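Régler les règles de prise d'un bras sur convoyeur à rouleaux, pas à pas

Je reçois souvent la même question par mail : « on a le bras, on a le convoyeur, on commence par quoi ? » Par le papier ! Je sais, c'est moins drôle que de lancer un cycle, mais j'ai perdu tout un mois de janvier à reprendre une cellule démarrée sans aucune règle écrite, alors croyez-moi.

Étape 1 – la fiche des contenants. Une ligne par type de bac ou de boîte qui peut passer sur la ligne : matière, poids plein, poids vide, couvercle ou pas, forme des parois. Chez Raller, Rahel Tanner a même ajouté une colonne « ce qu'on a déjà cassé » et c'est celle que je lis en premier.

Étape 2 – les vitesses. J'en écris deux, jamais plus. En approche libre je reste à 80 % de la vitesse validée dans l'analyse de risques, et dès que la pince descend sous le haut des bacs je tombe à 9 %. Oui, c'est lent. On remontera plus tard, avec une nouvelle validation signée.

Étape 3 – la force de serrage. Partez du plus bas et montez par petits crans, sur un contenant vide puis sur un plein. Si la paroi plie, redescendez d'un cran et notez la valeur dans la fiche (pas sur un post-it, Ctibor, je te vois).

Étape 4 – les gens. Zone marquée au sol, arrêt d'urgence testé à chaque prise de poste, et une seule personne qui a la main sur le boîtier. Quand quelqu'un entre dans la zone, le bras s'arrête, même si c'est le chef, même pour deux secondes.

Étape 5 – les couvercles. Un couvercle clipsé qui déborde, c'est tentant comme point d'appui, et c'est justement là que ça lâche.

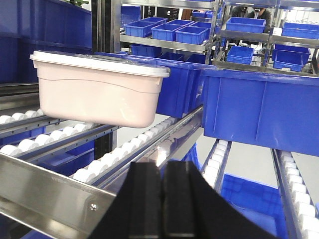

Ma règle à moi : on prend toujours par les parois, sous le rebord, et on lève de quelques centimètres avant de partir sur le côté. Si les parois se resserrent vers le bas, prenez assez haut, sinon la boîte glisse entre les doigts. Nadja Brunner préfère une pause en haut de la levée, moi je trouve ça long, mais ça se défend.

Étape 6 – le journal. Chaque prise ratée, une ligne : l'heure, le contenant, la valeur de serrage. Au bout de 70 lignes je relis tout et je corrige la fiche de l'étape 1.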